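May 31, 2023

The water heater died sometime between the dinner dishes and my shower, which I know because the dishes got done hot and I did not. I stood there with shampoo in my hair doing the arithmetic people do in that situation, where you work out how much of your head really needs rinsing. Most of it, unfortunately.

So today was a basement day. I own a house with a basement in the way some people own a boat. It's mostly expenses and damp, and every so often I go down there and say something rude to it.

The heater is a Floltex. I had never once looked at the label before this morning, though we've lived together longer than I've lived with anyone else as an adult. It has a sticker on the side recommending a yearly flush. I have never flushed it. I had always assumed that the yearly flush was like the serving size on a bag of chips, a thing printed for legal reasons.

Called the place on Setedier Street at eight sharp. A recording told me my call was important and then played a flute at me. When a person finally came on, she asked for the age of the unit, and I said "mature." She asked if there was water on the floor. I said there was always water on the floor, a little, by the wall, and she said no, new water. I went down and looked. I could not tell the new water from the old water. She wrote that down, I could hear her typing it.

They can come Friday-ish, by which she meant a window of several days in which I should remain home and hopeful.

## Things I moved to make a path to the heater

- The exercise bike (Kavel, the folding one). It has not been folded since I bought it and will not fold now. I carried it up the stairs with one pedal in my ribs.
- Four paint cans, all the color of the hallway before last.
- A box marked KITCHEN MISC that I have moved through three apartments without opening. I opened it. It's lids.
- My good Hirvonen boots, which I accused the movers of stealing. I wrote those people a letter. It was a very well put together letter, with paragraphs.
- A dehumidifier, full.

I'd like it on the record that the dehumidifier was full because it was working. It had been sitting down there with its little red light on, doing everything I asked of it, waiting for me to come and empty the bucket. I emptied it into the floor drain and the drain took it slowly, with a sort of sigh. So that's probably the next phone call.

## The money part

The estimate over the phone was up to $1000 if the whole tank has to go, and that's before hauling away the old one. I asked what happens if I haul it away myself. She asked if I had a truck and a friend. I have a hatchback. I moved on to other questions.

The savings account has $718 in it that I'd been calling the porch fund. I want a porch I can sit on without thinking about the left side of it. Every winter I say next summer, and in December I even got as far as measuring, outside, in the dark, with a tape measure I couldn't read, holding my phone in my teeth. The piece of paper with the measurements was in the basement too, as it happens, under the paint. It says 137 and nothing else. Inches, presumably. Of what, I could not say.

Anyway the porch fund is now the hot water fund. The porch can lean another year. It's good at it.

## Afternoon

Washed my hair in the kitchen sink with kettle water like somebody in a movie about the frontier. It takes two kettles if you're careful and three if you start out confident. The first one I didn't cool down enough. I've also learned that the faucet in that sink is exactly as low as it looks, and there's a small sore place behind my ear to back this up.

Walked to the library after, partly for the heat and partly because their restroom has a hot tap, and I washed my hands in there for longer than is normal. Borrowed a book about home plumbing from the shelf by the window. The cover shows a man smiling at an elbow joint. I read a chapter and a half on a bench and felt very capable, then went home and looked at the real thing and could not find a single part that was in the drawings. The book does say to flush the tank yearly. It's in a box with a border around it.

Supper was toast and the last of the soup. I had it standing up so as not to create another dish, then found I had used a bowl, a spoon, a plate, a knife and a pot. Kettle again.

Cleared some of the folder on the laptop while the kettle went, since it's been complaining about space.
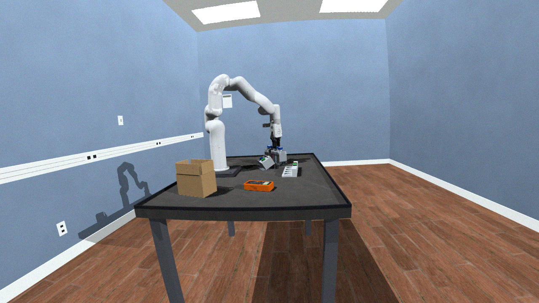
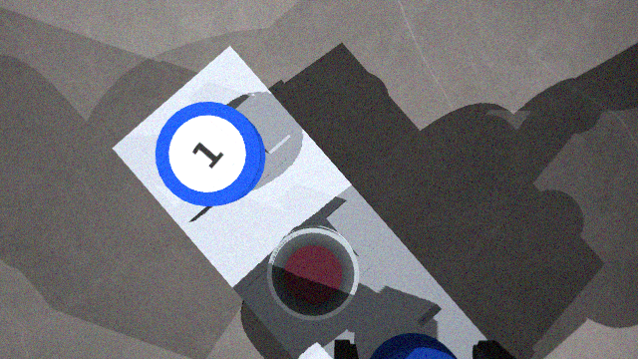
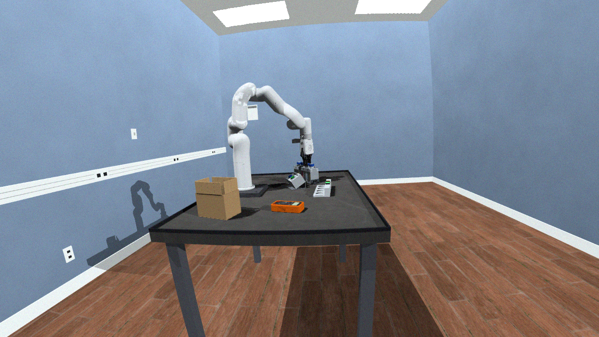

## Before bed

Laptop still says it's nearly full. So is the hallway, with the bike in it. I've already walked into it once going to the bathroom with the light off, same rib.

For tomorrow: call about the drain. Find out whether the gym at the community center sells a day pass, and whether you have to do any exercise to use the shower. Buy dish soap. Try the boots on properly, with socks, and see if they still fit, and if they do, I suppose I have to think about writing the movers another letter. I don't know how you begin one of those. I'm going to see if I can live without knowing for a week or two.

Filled the kettle so it's ready for the morning.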